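Boletín de Biltura
Sección del laboratorio

Comparación de pinzas en la sala simulada: primeras notas

Durante el mes de julio hemos dedicado casi todas las tardes a una pregunta que varios lectores nos enviaron después del número anterior: ¿qué pinza conviene para mover objetos planos y delicados dentro de una vivienda? Prometimos responder con pruebas propias y ahora podemos contar la primera parte.

Hemos comparado dos modelos de dedos. El primero, que llamamos Flosine, tiene la cara interior lisa y cierra en paralelo. El segundo, Hallgrímsson, lleva una almohadilla más blanda y cierra con un poco de ángulo. Los dos funcionan con el mismo controlador, Ferkavetti, y los dos se probaron solamente en simulación. Pedimos al lector que tenga esto en cuenta, porque el rozamiento de un simulador es siempre una aproximación y todavía no queremos sacar conclusiones para el robot físico.

La tarea es fácil de explicar y bastante difícil de programar. El robot de dos brazos debe coger un cuadro con marco, levantarlo, girarlo y mantenerlo sujeto mientras se mueve por la sala. Elegimos un cuadro porque el marco es fino y obliga a la pinza a trabajar cerca del borde. Además, la tela pintada con salpicaduras tiene muchos detalles, y esto es útil para probar las cámaras: un lienzo de un solo color casi no da puntos de referencia.

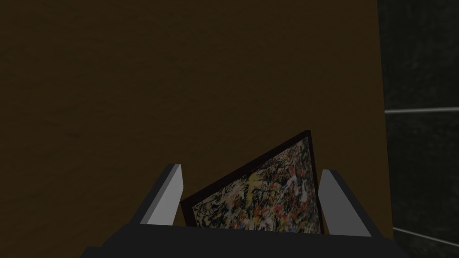

Un cuadro entre los dos dedos de la pinza y, después, los dos brazos en el rincón del sofá azul oscuro.
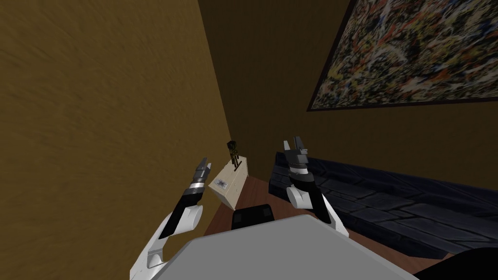
Resultados de la primera ronda

En total hicimos 1.222 intentos, repartidos entre las dos pinzas. Ashley Tunstall preparó las posiciones de salida y Colin Greenwood se ocupó del controlador. Cada serie tenía 100 intentos como máximo, y la deteníamos antes si el cuadro se caía 3 veces seguidas.

Con la pinza Flosine, el agarre inicial fue más rápido y más limpio. El problema aparecía en el giro: si la muñeca aceleraba demasiado, el marco resbalaba entre los dedos y el cuadro quedaba inclinado. Con la Hallgrímsson ocurrió lo contrario. Tardaba más en cerrar, y a veces empujaba el marco antes de cogerlo, pero una vez cerrada lo mantenía muy bien. Bajamos la velocidad de la muñeca al 80 por ciento y la diferencia entre las dos se hizo bastante pequeña. Colin opina que con este ajuste ya no merece la pena cambiar de dedos. Ashley no está de acuerdo, y hemos decidido repetir las series más rápidas.

Sobre las cámaras

Usamos dos puntos de vista. La cámara situada detrás de la pinza permite observar el contacto entre los dedos y el marco, pero un objeto grande le tapa una buena parte de la sala. La vista más abierta ayuda a planificar el movimiento de los brazos entre los muebles, aunque en ella el contacto se aprecia peor. Por el momento pasamos de una a otra según la fase de la tarea. Nos gustaría combinarlas, y el controlador lo permite, pero hemos tenido dificultades para sincronizar los datos.

Para el próximo número

Vamos a repetir la prueba con un marco más grueso y con algún objeto pequeño y vertical, de los que se vuelcan con facilidad. Si alguien ha trabajado con dedos blandos en simulación y tiene consejos sobre los valores de rozamiento, le agradeceremos mucho que nos escriba a la dirección habitual del boletín. Leemos todos los mensajes, aunque tardemos unos días en contestar.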